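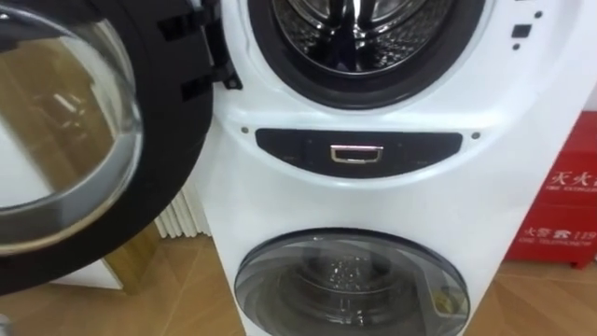

Aprender a cuidar da roupa aos quarenta

2 de janeiro de 2023

Vivo em Portugal há 7 anos e ainda escrevo o português devagar, com o dicionário ao lado. Peço desculpa pelos erros. Hoje quero escrever sobre lã, porque no inverno penso muito nela.

Quando saí de Plinden, trouxe na mala uma camisola azul-escura da Louro, uma marca pequena que o meu tio comprava sempre. Paguei por ela 83 francos e pareceu-me um preço de louco. Usei-a três invernos seguidos e depois cometi o erro que quase toda a gente comete uma vez: lavei-a com as toalhas, a sessenta graus. Ficou do tamanho de uma criança. A minha vizinha, a Glória Azevedo, guardou-a para a neta.

A partir daí comecei a ler as etiquetas. A bacia com o traço em baixo significa um ciclo mais suave, e com dois traços, ainda mais suave. A bacia com a mão é lavagem à mão. O círculo dentro do quadrado é para o secador, e nas minhas camisolas vem sempre riscado.

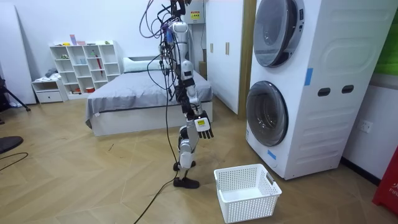
A segunda camisola encontrei-a numa loja de roupa usada, a do Belmiro Quintela, que tem uma parede inteira só de malhas. É uma Drellside cinzenta, de gola alta, com os cotovelos já gastos. Custou-me 13 euros. O Belmiro explicou-me que a lã não precisa de ser lavada depois de cada uso; basta pendurá-la uma noite à janela, sem sol direto. Eu não acreditava muito, mas faço assim desde fevereiro do ano passado e estou contente.

Os cotovelos remendei-os eu mesmo. O primeiro remendo ficou torto e tive de o desfazer duas vezes. O fio era um pouco mais claro do que a malha e vê-se bem a diferença, mas já me habituei e até gosto.

Agora estou a pensar num casaco de inverno. Vi um da Plurkberg, muito bonito, de lã grossa, com botões grandes. Custa 600 euros, e por esse dinheiro quero primeiro experimentá-lo com a camisola por baixo, porque as mangas pareceram-me estreitas. Se algum leitor tiver um e souber se o tamanho é justo, agradeço que me escreva nos comentários.

Cyrill Fankhauser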